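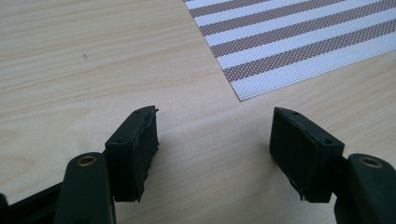 Page last changed: January

Looking after a pale timber tabletop

A light-coloured table shows crumbs and dull patches sooner than a dark one, but it doesn't need much work. Most of the damage comes from grit, standing water and the wrong cleaner. The notes on this page are for sealed tops with a smooth or slightly glossy finish. Oiled and waxed tops are covered on the Dundham page.

Daily wipe

Brush crumbs into your hand or a dustpan first. Dragging them across with a cloth puts fine scratches in the finish, and you will see every one of them when the light comes in low. Then wipe with a cloth wrung out until it no longer drips. Go with the grain and dry straight away with a tea towel.

A single dark speck on bare timber is usually food. Leave a damp cloth on it for a minute and try again with a fingernail through the cloth. If it won't shift it may be a mark in the finish or in the wood itself, and scrubbing will only make a dull ring. Leave it.

Sticky spots

Use a few drops of dishwashing liquid in a bowl of warm water. Jam, honey and most sauces come off with that. For texta or biro, try a little methylated spirits on a cotton bud, somewhere out of sight first. Metho will cloud some finishes and you can't undo it. Keep spray-and-wipe products for the benchtops.

Woven placemats

The open-weave vinyl sort, striped or plain, is the easiest to live with. It lies flat, it doesn't hold much water and the colour of the stripes hides tea. It does have two faults. Liquid goes through the holes and sits underneath, and crumbs do the same. Lift the mats after every meal and wipe both sides.

Once a fortnight put them in the laundry tub with warm water and dish liquid, and go over the weave with a soft nailbrush. Work along the stripe. Rinse, shake and lay them flat on a towel. Don't peg them by the corners — they dry with a curl and it takes days under a pile of books to get it out. Keep the water under 40 degrees, and keep them out of the dryer.

Vinyl left in one place for months can stick to some finishes or leave a shadow. Move the mats now and then, or store them flat in a drawer between meals. Rolled mats spring up at the ends.

Hot dishes

A thin mat is no protection from a pot off the stove. Use a cork or timber trivet, on top of the mat or beside it. White heat marks in a sealed top sometimes fade by themselves over a week or 2, so wait before you reach for the polish.

See also: Chair feet and floor scratches — Grease on rangehood filters — Cleaning cane and rattan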